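Lositz Releases Belum 2, a Grasp Planner That Says When It Doesn't Know

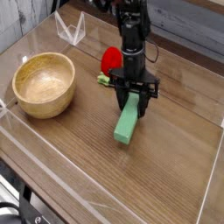

June 18, 2019. Lositz today released Belum 2, the second major version of its grasp planning software for robot arms with two-finger grippers. The company is making fewer promises for it than it made for the first one.

Belum takes a depth picture of a work surface, proposes places to grip, checks each one against the arm's reach and nearby objects, and hands a path to the controller. Plenty of packages claim to do the same. Most are sold with a single success rate, measured on objects the vendor picked, under lights the vendor set up. Lositz did this too, and customers told us what they thought of it.

"We printed a big number on the box in version one and then spent a year explaining it," said Siriporn Phromma, who leads planning software at Lositz. "A success rate with no list of failures is advertising. I would rather ship the list."

The list ships with this release. It covers 957 failed grasps logged during testing at the Lositz bench, each with the sensor data, the grip the planner chose and the score it gave itself. Customers can replay any of them in the viewer. Many involve soft or fuzzy items, where the planner was far too sure of where the surface began. Clear plastic remains a problem. Belum 2 handles it a little better than the old version, and we do not suggest buying it for that purpose.

What has changed:

The planner now holds back a grasp when its score falls under a limit set by the user, and asks for another view. This makes it slower. On crowded tables it can be a lot slower.

Tilt in the grip is tracked after the pick. If a long part swings between the fingers, the place motion is planned again with the new angle. The old version assumed a held part stayed put.

The calibration tool has been rewritten and takes five steps. It refuses to finish if the camera and arm disagree by more than the allowed error. Early users found this annoying. It stays.

The "smart mode" switch is gone. Our own tests in April found no gain from it.

Findwood, which sorts wood and foam samples for furniture makers, has run a pre-release copy on two cells. Its automation manager, Wichai Meesuk, was asked for a quote and gave this one: "It drops fewer things than the last one. I still keep a person nearby. Ask me again when it has been through a winter of dusty lenses."

Belum 2 does not learn on the job, does not replace a safety system and has not been tested with suction tools. Anyone told otherwise by a reseller should write to us.

The software is available now from Lositz and through Rojanasak, its distributor. Current license holders get the update at no charge. A trial copy with the full failure log is offered on request, and we encourage buyers to run it on their own worst parts before they pay for anything.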